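Toast and crumbs: keeping a bench-top oven corner in order

A toaster oven takes up more of the bench than a pop-up toaster and drops its crumbs in more places. Most of the tips below come from my own kitchen, with a couple sent in by readers after the March page on kettles.

Where to put it

Check the manual for the clearance your model needs at the back, sides and top. Mine asks for 12 cm behind. Leave the top bare as well. It looks like a handy shelf for the bread bag, and plastic bags melt onto hot metal very quickly.

Allow for the door. Most fold down, so you need clear bench in front for the full depth of the door plus room for a plate. If your bench is narrow, try turning the oven at an angle so the door opens towards the spot where you do your buttering.

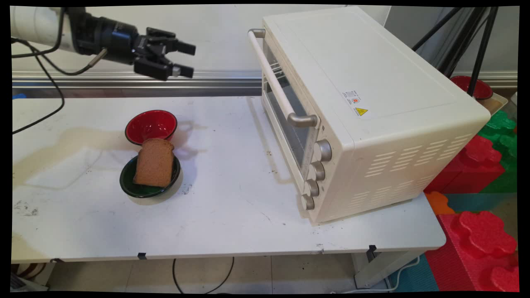 Bread dries out faster than people expect once it leaves the bag, so take out only what you are about to toast. A plate is the usual place to park it, but a small bowl is fine for a single slice and catches the loose crumbs before they get to the bench. The slice of brown bread standing up in the green bowl takes up hardly any room that way, and the red bowl behind it could hold a crust or the butter knife. Tip the bowl out over the sink or the compost when you're done.

Crumbs

Empty the tray once a week if you make toast daily. Unplug the oven and let it cool for 30 minutes first. Slide the tray out level, knock it into the bin, then wash it in warm soapy water and dry it fully before it goes back. For the corners inside, Wondimu Dinsa uses a dry pastry brush and says it beats any cloth.

Marks on a white bench

Dried tea and coffee rings on a pale surface come up best if you soften them before you rub. Lay a warm, wet dishcloth over the mark for 4 minutes and wipe. If there's still colour left, make a paste of bicarb and water, spread it thinly and rub with a soft cloth – no scourers, which dull the finish and give the next spill something to hold on to. Rinse twice. Try the paste on a hidden patch first, and leave it off natural stone.

Dark smudges near the front edge are a different job. Dishwashing liquid on a damp sponge will shift greasy ones. Rubber scuffs often need an ordinary pencil eraser.

The glass door

Wipe it while it's barely warm, with a little white vinegar on a cloth. Spray the cloth and keep the spray well away from the elements.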